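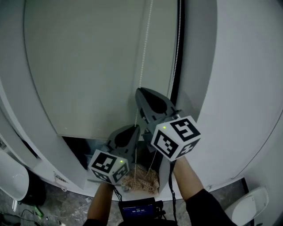 Turberg es un taller compartido dedicado a la robótica casera. Lo abrieron Heriberto Medrano y Samah Benmoussa en un local de 143 metros cuadrados, y hoy lo usamos 20 socios con llave propia. La mayoría trabaja en pinzas: unas van montadas en un brazo y otras se llevan en la mano, como la pareja de dedos planos y puntiagudos, de color gris oscuro. Debajo de los dedos cada una lleva un cubo blanco con marcadores en blanco y negro, y el cable negro baja desde la pinza. Los cubos los imprimimos en el taller y los marcadores se pegan a mano, cara por cara.

Quiénes somos

Heriberto se ocupa de la mecánica y de las impresoras. Samah lleva la electrónica y el cableado. Driss Ait Ali escribe el programa que lee los marcadores y calcula la posición de cada pinza. Shaimaa Kamel coordina las altas y el calendario de máquinas.

Qué hay en el taller

Seis puestos de trabajo con fuente de alimentación, dos impresoras 3D, un torno pequeño y una fresadora que compramos de segunda mano. La fresadora requiere una sesión previa con Heriberto. También hay estanterías para guardar proyectos a medio hacer - una caja por socio, con nombre.

El proyecto Soliman

Soliman es nuestro proyecto común: un par de pinzas que cualquiera pueda montar en casa con piezas impresas y tornillería corriente. Los planos están a disposición de los socios. En abril empezamos la segunda versión, con dedos intercambiables y un paso de cable más ancho.

Cómo participar

Se puede venir a conocer el taller sin compromiso, escribiendo antes a Shaimaa. No hace falta saber programar.

Página revisada el 24 de febrero de 2023.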